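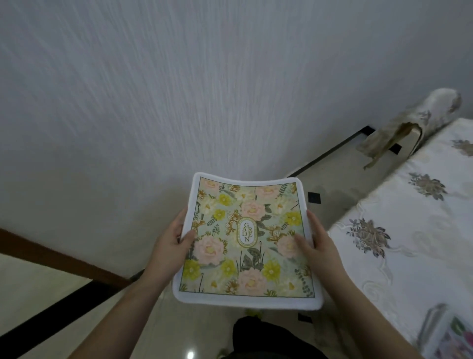 Clastwood compares two grippers on household handling tasks

July 12, 2021

Clastwood has published results from a June comparison of two parallel grippers, the Vellier and the Wike, on tasks first carried out by hand in a furnished home. Each gripper made 1,000 attempts on the same arm, with the same controller and wrist camera.

The tasks were split into flat flexible items and rigid furniture. On drawers the two were level, both completing 89 per cent of attempts.

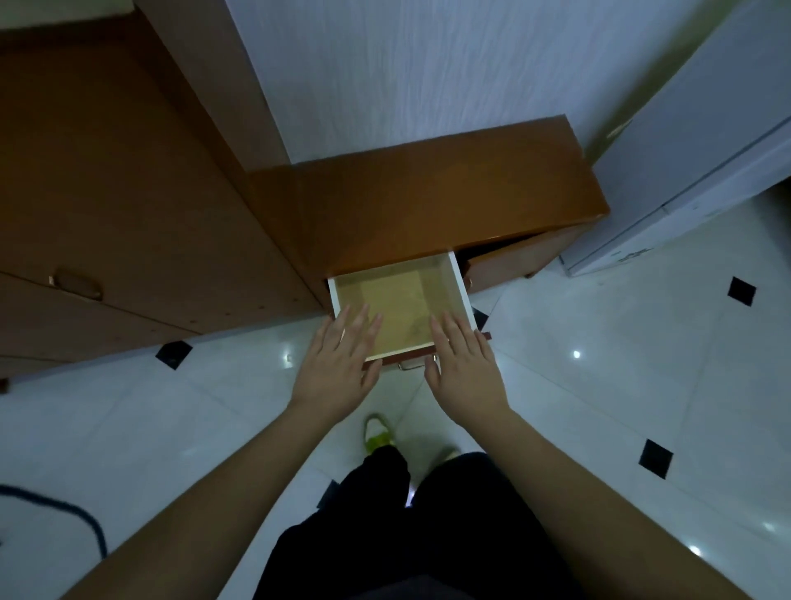

Both hands at an open bedside drawer.

Mats proved harder. The Wike's narrower fingertips got under the border more often, but it lost grip when the mat bent at a corner. The Vellier held better once closed -- its pads are 9 mm wider -- and was slower to approach.

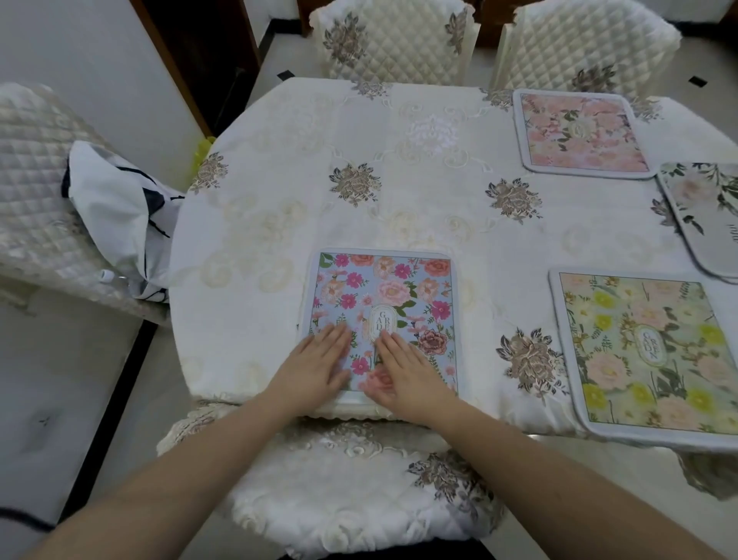

Hands flat on a floral placemat, dining table.

Sólveig Kvaran, who ran the trials, said the controller settings had been tuned for rigid parts and would be changed before the next round. That round will add a third gripper, the Flollodier, and repeat the mat tasks only.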